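Resorbierbare Fäden zu Hause lagern – wie lange haltbar?
Forum Übersicht > Nähen und Knüpfen > Material und Garne

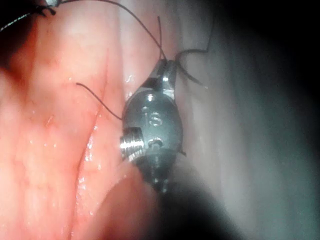
Instrument mit geschlossenen Backen, dunkler Faden

Driltov
31. März 2023
Hallo zusammen, ich übe seit dem Winter chirurgische Knoten, erst an Schaumstoff, inzwischen am Übungspad. Ich fange im Mai in der Tierarztpraxis an und will die Grundlagen bis dahin können. Jetzt habe ich günstig eine Schachtel mit 50 Päckchen bekommen, geflochten, resorbierbar, Haltbarkeit seit 2 Jahren abgelaufen. Zum Üben ist mir die Sterilität egal. Mir geht es um die Reißfestigkeit. Merkt man beim Knoten einen Unterschied zu frischem Material? Und wie lagert ihr das Zeug?

Clido
Wenn die Folie dicht ist, merkst du meistens nichts. Resorbierbares Material baut sich durch Feuchtigkeit ab, solange das Päckchen zu ist, passiert wenig. Sobald es offen ist, würde ich es innerhalb von ein paar Wochen aufbrauchen. Bei mir liegt alles in einer Blechdose im Schlafzimmerschrank, nicht im Bad.

Mao
Sehe ich anders. Ich hatte abgelaufene Fäden, die beim zweiten Knoten gerissen sind, und die Päckchen waren zu. Kann an der Lagerung beim Vorbesitzer gelegen haben, das weiß man bei Restposten ja nie. Für Knotenübungen nimm lieber Seide oder Nylon. Das hält ewig, kostet weniger und du gewöhnst dir nicht an, aus Angst vor dem Reißen zu locker zu ziehen.

Clido
Zitat von Mao: "Für Knotenübungen nimm lieber Seide oder Nylon."
Nylon verhält sich aber völlig anders. Monofil federt zurück und braucht mehr Würfe, geflochten bleibt liegen. Wer nur mit Nylon übt, muss später umlernen. Bei Seide gebe ich dir recht, die kommt dem Geflochtenen recht nah.

Covell
Ich habe das mal für mich ausprobiert, ohne wissenschaftlichen Anspruch. 11 Päckchen aus einer alten Schachtel, jeweils ein Stück um einen Haken gelegt und mit der Federwaage gezogen. Vier davon waren deutlich schwächer als der Rest, von außen sah man ihnen nichts an. Zum Üben reicht das trotzdem, man sollte nur wissen, woran es liegt, wenn einer reißt.
Zur Lagerung: dunkel, trocken, Zimmertemperatur. Kühlschrank bringt nichts, beim Rausnehmen schlägt sich Wasser nieder.

Driltov
Danke euch. Dann mache ich es so: die Schachtel für die Handhabung mit dem Nadelhalter und Seide für die Knoten von Hand. Federwaage habe ich noch vom Angeln, ich teste ein paar Stück. Noch eine Frage: Wohin mit den gebrauchten Nadeln? Die sind ja bei jedem Päckchen dran.

Mao
Nicht lose in den Müll. Abwurfbehälter aus der Apotheke, kostet wenig. Ein Schraubglas geht zur Not auch, wenn der Deckel fest sitzt.

Covell
Beim Schraubglas wäre ich vorsichtig, das zerbricht in der Tonne. Dickwandige Plastikflasche mit Verschluss, zukleben, beschriften – und vorher bei der Gemeinde fragen, ob das bei euch in den Restmüll darf. Bei uns ja, im Nachbarkreis schon wieder anders.

Clido
Und den Faden vorher abschneiden, sonst verheddert sich alles am Einwurf.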